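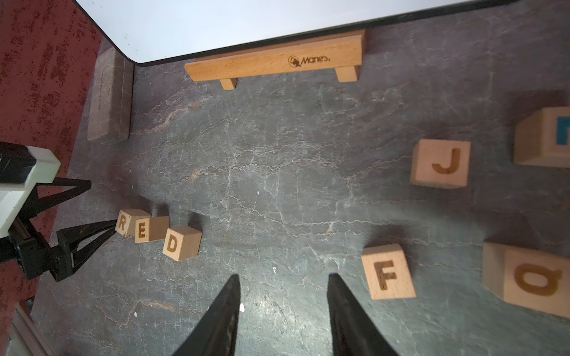 Pre-session check: two-arm teleoperation cell, letter block task
Rondholm, bay 3
3 min read
Checked by: Diệp Cao. Comments reviewed by: Hòa Thái.
July 13, 2022

1. Emergency stop, operator side. Pass. Latches and releases cleanly.

2. Emergency stop, cell side. Pass. Label worn, replace in August.

3. Leader arms in rest pose before follower power is applied. Pass.

4. Follower speed limit in teleoperation mode, 300 mm/s. Pass. Was left at 341 after the last service and has been reset.

5. Gripper fingers, both arms. Pass. Black fingers, no play at the mount. Screws on the left mount marked with paint pen after tightening.

6. Wrist camera view. Pass with comment. Fingers of both grippers in view together with the blocks. Blocks at the right edge are only partly in view; operator to bring them inward before grasping.

7. Work surface. Comment. Small white specks on the dark slate-textured top. Wipe down before recording.

8. Blocks. Pass. Wooden, mixed sizes. The small ones spelling RED need a narrower grip opening than the J.

9. Minimum clearance between arms, 100 mm. Fail on first attempt, pass on repeat. Operator to move one arm at a time near the centre.

10. Hand guiding disabled while remote control is active. Not tested. Waiting for key from Flerkdale.

Cell released for remote demonstrations only. Item 10 stays open.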